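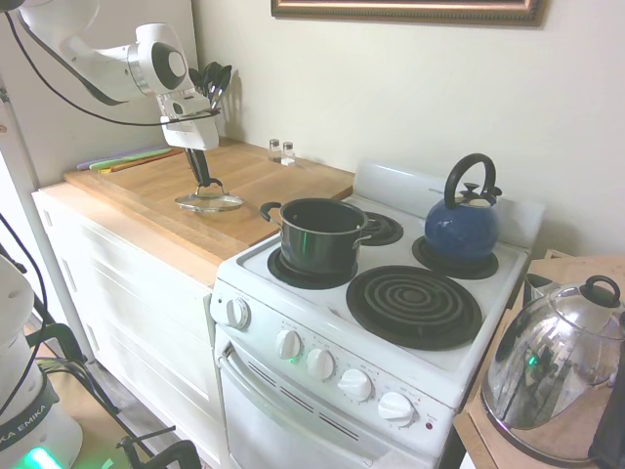 Jinlong Ren

À propos de Stutano

Stutano est un guide de restaurants et de tables d'hôtes. Un de plus, direz-vous, et vous aurez raison de vous méfier. J'ai longtemps acheté des guides, j'en ai suivi les conseils à la lettre, et j'ai souvent mal dîné.

Les étoiles m'intéressent moyennement. Elles disent quelque chose du service et du linge de table, un peu moins de ce qu'on mange un soir de pluie en basse saison. Quant aux notes sur 100, je n'ai jamais compris ce qui séparait un 87 d'un 88, et je doute que ceux qui les donnent le sachent.

Le site recense aujourd'hui 25 adresses, la plupart à Taltholm et dans la vallée de la Luo. Chacune a été visitée au moins deux fois, addition payée, sans réservation à mon nom. Une carte qui vante « la créativité du chef » part chez moi avec un handicap. Le mot « terroir » aussi, surtout quand les tomates arrivent en avril.

Les réservations passent par Dradent, un prestataire extérieur. Je ne touche pas de commission dessus, et vous n'êtes pas obligés de me croire : appelez directement le restaurant, c'est souvent plus rapide.

Les restaurateurs mécontents peuvent m'écrire par le formulaire de contact. Je réponds, mais je ne retire pas un avis.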